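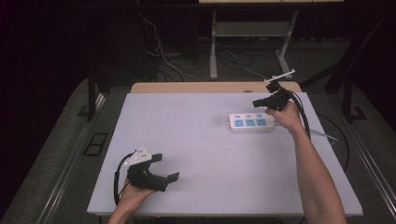 首页 | 厨房 | 清洁 | 工具间 | 用电 | 专栏

排插的日常整理，以及哪些步骤可以交给机器

排插是家里和小作坊里最常见、也最少有人打理的东西。下面先写人工做法，再按步骤说明目前的机器能做到什么程度。

一、清洁
1. 先从墙上拔下排插总插头，再拔各路电器。只关分控开关不算断电。
2. 用干的软毛刷沿插孔方向刷，孔内积灰用手持吸尘器的窄嘴吸。不要用嘴吹，不要往孔里塞湿棉签。
3. 外壳用拧干的布擦，擦完敞开晾透再通电。浅色外壳发黄属于老化，擦不掉。
4. 翻到背面，看螺丝孔和挂墙孔周围有没有裂纹。

二、检查
插头插入后应有明显阻力，轻碰就松脱的，整只更换。插孔边缘发褐、有焦味、开关按下后回弹无力，同样更换。电源线靠近外壳的那一段最容易折伤，用手指慢慢捋一遍，摸到发硬或起鼓的地方就停用。

三、摆放
线要有余量，不要绷直，也不要成卷捆紧使用。大功率电器（电暖器、电热水壶）单独接墙插。工作台上的排插放在远离水和切屑的一侧，插孔不要正对砂轮机。

四、机器能做哪几步
八月份我在巴斯特代尔的一间工作室看了几天桌面操作，用的是双手各持一只夹爪的方式，对象就是普通排插。按难度从低到高排列：

搬动和摆正：可行。排插外壳规整，重量不大，平行夹持即可。需要注意的是尾部电线的拖拽力，线一绷，摆好的角度就会偏。一只夹爪压住壳体，另一只理线，效果好得多。

按开关：基本可行。行程短，目标固定。难点在力度，夹爪指尖平而宽，排插上的小开关挨得近，容易碰到旁边一个。换窄指尖可以改善，但窄指尖夹外壳又会打滑。

拔插头：部分可行。拔的时候必须有另一只手固定壳体，并且沿插入方向直拉。斜着用力会撬松内部铜片，人也常犯这个错。

插插头：不稳定。插孔有竖缝也有斜缝，插头要先对角度，再对位置，最后加力。指尖和插头会把孔位挡住，最后几毫米主要靠手感，而多数夹爪没有手感。
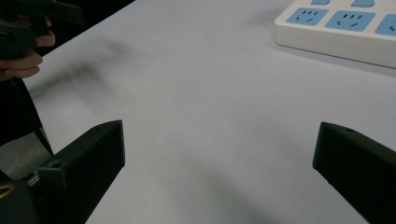 图：夹爪一侧的视角，排插在桌子远端，插孔全空。

清洁孔内积灰：暂不可行。刷子软，形变难预测，灰有没有刷净也难以判断。

理线：暂不可行。电线每次的形状都不同，松手之后还会弹回。打扎带这一步，目前仍以人工为准。

五、给想自己试的人
桌面选浅色哑光，反光少，排插轮廓容易识别。但白色排插放在白桌面上对比度偏低，可以在下面垫一张深色薄垫，垫子四角用胶固定。练习用的排插全程不通电，电源线另一端放在看得见的地方。先练搬动，成功率稳定之后再练按开关，插拔放在最后。每次起始位置要有变化，总放在同一处，练出来的动作换个角度就失效。

六、要不要等
单就排插而言，不必等。6孔以内的排插，人工清洁检查一遍用时很短，机器光是找准位置就要花掉差不多的时间。车间的情况略有不同：工位多、型号统一、位置固定，搬动和按开关这两步值得考虑自动化，插拔和理线仍留给人。

上一篇：砧板去味 | 下一篇：卷尺回弹变慢怎么办 | 返回专栏

读者评论

Zamfira Filip：按开关那段同意。我们车间试过加长的橡胶指尖，误碰少了，但是橡胶磨得快，近500次就要换。

Valtteri Eskola：请问深色垫子会不会影响夹爪从侧面下手？垫子厚了指尖会顶到边。

作者回复Valtteri Eskola：会，所以写的是薄垫。也可以直接用深色哑光贴纸。

拧螺丝的老胡：家里那只开关已经回弹无力了，看完去换了新的。机器的事以后再说。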